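## Part 3: Setting up the Brollwood for your first batch

Okay, you've got the yogurt maker out of its packaging and washed, so let's make some yogurt. I wrote this section after my third Brollwood, and I've made most of the mistakes you can make with one. The booklet in the box is fine, but it skips a few things I wish I'd known.

1. **Find it a spot and leave it there.** The Brollwood hates being moved once it's going. Mine sits at the back of the counter, away from the fridge (the fridge hums, and the yogurt comes out grainy if the jars get jiggled all night). Keep a hand's width clear behind it for the vent.

2. **Plug it straight into the wall.** I tried a power strip once and somebody switched it off at breakfast. Four jars of warm milk, all down the drain.

3. **Heat the milk to 186°F.** I use a clip-on thermometer and medium-low heat, and I stir the whole time. Whole milk is easiest for a first batch.

 > **Caution:** Milk goes from quiet to all over the stove in a few seconds. Don't walk off to answer the door!

4. **Let it cool to 110°F or a bit under.** A sink with cold water in it speeds this up. If the milk is too hot when the starter goes in, you'll kill the starter and wake up to milk.

5. **Mix the starter in a small bowl first.** Spoon in 3 tablespoons of plain yogurt, add a ladle of the cooled milk, and stir until it's smooth. Then pour that back into the pot. Any bowl with a bit of depth will do - I like a smooth plastic one for this, it rinses out in no time.

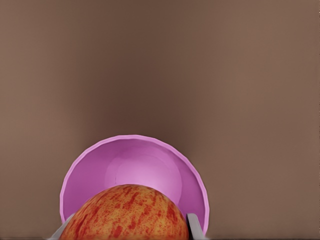
6. **Fill the jars and put the lids on loosely.** Stop at the line on the glass. My friend Mawar Lumenta fills hers right to the brim and swears it's fine, but I've had to mop out the base too many times to agree with her.

7. **Set the timer.** Hold the clock button until the display blinks, then tap up to 8 hours. Tap once more to start. The light should go steady. If it keeps blinking, the cover isn't seated, so lift it off and try again.

**Note:** In August my kitchen gets so warm that 7 hours is plenty. In winter I go to 9, sometimes 10. Longer means tangier, so start short if you've got kids eating it.

8. **Chill before you taste.** I know, I know. Tighten the lids and give the jars 4 hours in the fridge. It'll look a little loose when it comes out of the machine and firm up as it gets cold.

Save a few spoonfuls from one jar for your next starter, and write the date on the lid. I get five or six batches before it turns thin and I buy a fresh tub.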